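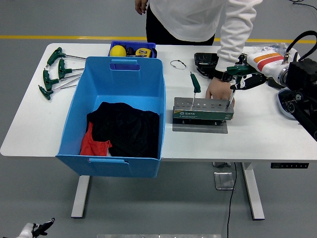 Putting Screwdrivers Back in the Rack: Report of the Tool Table Group

Project Prarna, Clasberg Technical College
December 2, 2018

1. Task

Our group had to teach a robot arm to put hand tools back in their places after work. The task came from the company Iltach, which gives one subject each year to the automation class. We chose screwdrivers, for the reason that the shaft is thin and the hole in the rack is not much larger. A small error at the handle becomes a bigger error at the tip.

2. Work place

We used a white table with adjustable height. The rack is a green and silver one from SATA and stands on a flat metal base plate. T-handle hex keys, a tape measure and a plastic tub stay on the same table, so that the arm must work among other objects. The gripper takes the screwdriver by the green handle and brings it down into the hole with the shaft first. During the insertion one student stands behind the table and keeps a hand on top of the rack.

3. Method

The program has two parts. In the first part the arm moves above the hole and stops. In the second part it goes down slowly and measures the force. If the force is too high, the arm goes up again and tries with a small change of position. After 5 failed tries it stops and waits for the operator.

In August we wrote the first version with fixed positions only. It was simple, but every time the rack was moved we had to teach all the points again. The search movement was added later, after we read the course notes of the Kılıçarslan laboratory.

4. Results

We made 445 insertions with the last version. In 37 of them the screwdriver did not enter the hole and the operator had to help. Most of these failures had the same cause: the handle turned a little between the fingers when the tip touched the edge of the hole.

5. What is still open

The height of the table must be the same at every start, and we check it by hand. We would like to read it from a sensor. The hex keys are not included in the program yet. Their handle has a different shape, and the present fingers do not hold it well enough. The next group can find our settings in the project folder, together with the list of failed tries.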